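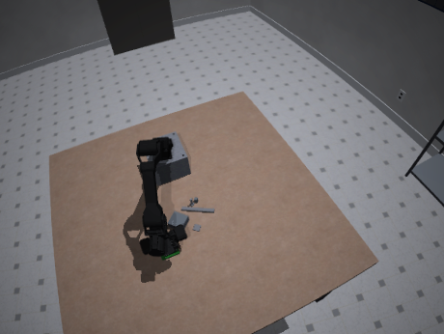 Home Builds Notebook Parts bin Contact

4 min read

Notebook, March – arm build, simulation side

Big evening! The arm finally loads into the simulator with every joint turning the right way. Last time the elbow folded backward through the shoulder as soon as I pressed play. The fault was a flipped axis in the model file, one minus sign, and I had been hunting for it in the motor settings all along. Writing it down here so the next person checks the model file first.

Where the sim stands now:

Base is pinned to the tabletop. The gray box under the shoulder stays put and no longer creeps when the arm swings. Before the fix it slid a tiny bit on every fast move, and all my pick positions slid with it.

Table friction is still a guess. I want to drag a real block over the real bench with the luggage scale and put that number in.

Small parts are in. The blue-gray block is the one I care about most, with the long thin bar next. The tiny bits near the bar are mostly there to get in the way, and they do it very well. If the planner can reach the block without sweeping those off somewhere, I'll be happy.

Ran the reach routine 105 times with small random changes to the block angle. 57 clean picks. I was grinning like a kid, because the batch before the axis fix gave me zero. Most of the misses are the same miss: the gripper comes down with the block turned too far, one finger lands on top, and the block shoots out sideways. That smells like a wrist angle problem and I think it can be fixed without touching the planner at all.

Gripper: the bright green strip on the lower edge is staying. Everything else on the arm is black, and with the shadow lying on the table next to it I kept losing track of which way the jaws were facing when I scrubbed through a run. With the green I can find it at a glance, even zoomed way out. Want the same color on the printed one, so if anybody has green filament left from the Todotlow clock, please don't use it up.

Shadows: I left them on. They slow the render down a little, but I'd like to try the camera-based picking on these views later, and our bench lamp throws a nasty shadow too.

Log file for the long run came to 2,419 lines, nearly all of them the same warning from the Nasex motor driver plug-in about a missing torque limit. Set the limit, warning gone. The Rasommont forum thread says to just silence it – don't, the wrist goes wild at full stretch if there's no limit.

Hardware side, short version. Shoulder bracket reprinted at 100 percent infill and it feels like a rock. Jayawardena bearings are in the elbow, smooth as butter, no wobble I can feel by hand. Wiring through the long link is still ugly.

Next:
– wrist angle fix, then the same batch again with the same random seed
– friction test on the bench
– try the thin bar, gripping at the middle first and then near one end
– tidy the cable run before anyone powers up the shoulder

Stopped at 11:40 pm with the second batch queued up. Please leave the shop computer on, it's set to start by itself at 6 am.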